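Small rooms, big table

When I moved to Kedton I brought with me two suitcases, a dictionary of 1205 pages and the idea that I would at last be an orderly person. The suitcases are under the bed now and the dictionary is on the shelf. The idea had more difficulties. I want to write down how it went, because my sister asks me on the telephone every week and I always give her a too short answer.

In my country we say that the table is the heart of the house. In my parents' kitchen in Haltora it was also the post office, the sewing room and the place where my father cleaned his bicycle chain, on newspaper, while my mother tried to put out the plates. We ate at one corner. I thought all families ate at one corner. Then I was invited to a colleague's house here, and there was a tablecloth right up to every edge, and I did not know where to put my hands.

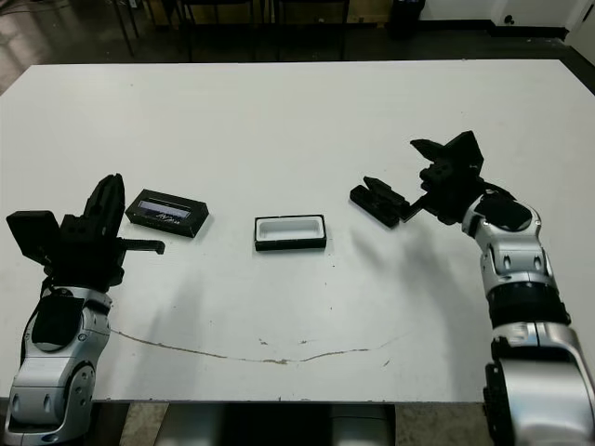 My own flat has one room where everything must happen, and for a long time I let everything happen on the same surface. The letters from the water company stayed there next to the bread. After some months I could not say any more which things I used and which were only waiting. What I try to keep in my mind now is a big white table with three small things in a row across the middle, and a lot of white left over on the side where one sits. It is not a strict rule. But when the row becomes a heap, I know that I have stopped deciding.

I bought my table second-hand from Verstraete, the shop behind the station where they also sell lamps. It was far too large for the room and the man told me so, very politely, two times. I measured the door with a piece of string and bought it anyway. It cost 100 pounds with delivery, and the delivery was slower than I expected as the stairs turn in the middle. For a week I walked sideways to the window. Then I sold the armchair, which I had never really liked, and now I walk normally.

People advise you to buy small furniture for small rooms. I have tried both and I am on the side of the big table. With a small one you are always lifting something up to put something else down, and you become nervous, and then you eat on the sofa.

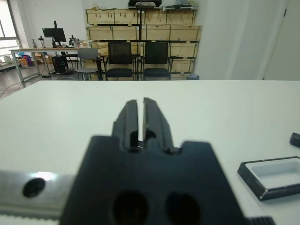
Posted July 15, 2019 by admin in Home and habits

The second part of this story is about cleaning, and here I must admit that I was not a good student. My mother used vinegar for everything. I cannot stand the smell, it reminds me of school dinners. A neighbour gave me the rest of her bottle of Naltoline, which is pink and smells of nothing in particular, and I have used it since. You put a little in warm water, you wipe, and then you wipe again with only water. If you forget the second time, the elbows stick. I forgot it often in the beginning.

What helped me more than any bottle was to do it at the same moment of the day. I tried the morning, but in the morning I am late. I tried directly after dinner, but then I am full and a bit sad. Now I do it when the kettle is on for the last tea. A kettle needs just long enough for one table, if you have not let the letters come back.

The letters are the real enemy, I think. In Haltora a letter was an event and you kept it. Here I receive envelopes that say URGENT in red and inside is an offer for windows. I still find it hard to throw away a paper with my name on it. So I have a shoe box on top of the fridge, and whatever I am not sure of goes in there until the end of the month. At the end of the month I am usually sure.

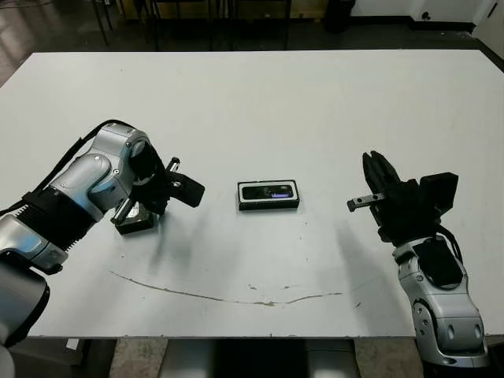
My sister says I have become cold. She says a table must have things on it so that a visitor can see who lives there. I have thought about this a lot. When I visit her, I move a plate of buttons, a school book and the cat before I can put down my cup, and it is true that I feel at home at once. But I also remember that I could never do my homework in that kind of kitchen. I did it on my knees, on the stairs, and my handwriting is still bad from it.

Maybe it depends on how many people are in the house. If you are five, the mess is a conversation – this one left his cap, that one is knitting again. If you live alone, the mess is only you, talking to yourself, and always about the same subject.

There are evenings when I miss the noise very much. On these evenings I take out the old tin with my grandmother's sewing things and spread all of it over the table, the whole width, and I let it stay until the next day. I do not sew. I like to sort the threads by colour and then I cannot decide if a certain one is green or blue, and an hour goes by. 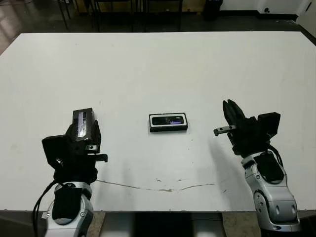 I should also say something about the telephone, as it was the last thing that I learned to manage. For a long time it lay beside my plate and I read the news with the soup. Then I noticed one evening that I did not know what soup it was. It was leek, I had made it myself. Since then the telephone sleeps in the corridor during meals, in the bowl with the keys. My sister finds this the coldest thing of all, as she likes to call when she knows I am eating.

The dictionary also had to leave the table, and this I regret a little. It was published in 2000 and it does not know many of the words that my younger colleagues use, but it was pleasant to turn the pages during breakfast. Last winter I read most of the letter P in this way. Now I have to stand up to get it, and of course I stand up less than I promised. I am thinking about a low shelf beside my chair. The shop behind the station has one in dark wood, a bit too wide again, and I have already taken my piece of string with me to look.

In the next weeks I want to write about the balcony, where I am trying to grow beans. There are snails. If a reader knows something against snails which is not salt and not beer, please write it in the comments, I will be very thankful.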